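Forari Player Support Community
Board: Saved games and progress
Topic: Transferring a completed Sorkel file to the remastered edition
Status: Open

Posted by Urier Reading Room, 14 February 2018

Our library maintains a small collection of role-playing games for use by members on the premises. Among these is the original release of Sorkel, for which we hold a completed file with 31 hours of play recorded on it. In January we acquired the remastered edition and wish to carry this file across, so that members may begin the additional chapter without repeating the main story.

The remastered edition offers an option named "Bring forward an earlier journey" on its opening menu. When this is selected, the game searches for a short time and then reports that no suitable journey has been found. The original game and the remastered edition are installed on the same computer and under the same user account. The original file opens correctly in the original game.

We should be grateful for advice on the following matters. Is the transfer limited to files saved at a particular point in the story? Are the party's equipment and money retained? Finally, may the original file be kept in use after the transfer, or is it altered by the process?

We have consulted the printed manual, which gives the subject one paragraph and does not mention the message we have received.

Reply posted by Cortés Games Society

The message you describe is in most cases the result of the version of the original game. The transfer option recognises only files which have been saved under version 9 of the original or later. A file made under an earlier version will continue to open in the original game, and for that reason players do not suspect it.

The following procedure is advised. Update the original game to the latest version. Open the completed file and proceed to any inn. Save in a new slot, leaving the existing slot untouched. Close the original game fully, then start the remastered edition and select the transfer option again. The new file should be listed under the name of the leading character.

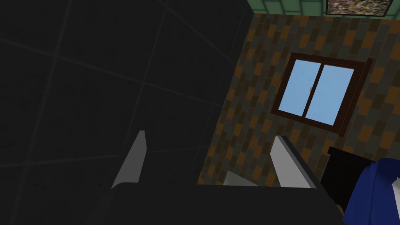
Must the final battle have been won before the file can be transferred?
The file must carry the completion star beside its slot, which is awarded when the closing titles have been allowed to run to the end. Players who leave the game during the titles will not receive the star and must fight the last battle again.

With regard to equipment, all weapons and armour are retained, with the exception of items obtained from the harbour auction. These are removed and their purchase price is returned to the party. Money is retained up to a limit of 4000 crowns. Any sum above the limit is lost, and it is therefore sensible to spend it beforehand on healing goods, which are carried over without restriction.

Character levels are retained in full. Members should be informed that the opening areas of the remastered edition will present very little difficulty to a party of this strength. The additional chapter has been adjusted accordingly and may be entered from the lighthouse as soon as the transfer is finished.

The original file is not altered. It is copied, and may be used afterwards in the ordinary way.

Reply posted by quietlantern

Had the same message. Updating fixed it. Make sure the original is set to the same language as the new one, mine was not and the file did not show.

Reply posted by Eastern Branch Play Group

We wish to add one correction to the first reply. The limit on money applies to the standard setting only. Where the remastered edition is begun on the hard setting, no money is carried forward at all, and the proceeds of the returned auction items are lost with it. The setting cannot be changed after the transfer has been made, although the transfer may be repeated from the same original file.

It should also be noted that the remastered edition holds no more than 2 transferred journeys at one time. Where several members wish to begin separately from the same file, each should make an ordinary save in the remastered edition after arriving at the lighthouse. The transferred entry may then be deleted from the opening menu and the place used again.

Our group has not tested the transfer between two different computers and is unable to advise on it.

Further comment by Urier Reading Room

We thank all who replied. The original game had not been updated since it was installed. The file was listed once the update had been applied and a new save made at the inn. The completion star was already present. We have begun on the standard setting and the party's armour has been retained, but the ferryman's quest is again marked as unfinished in the journal. If this is expected, we should be glad to have it confirmed.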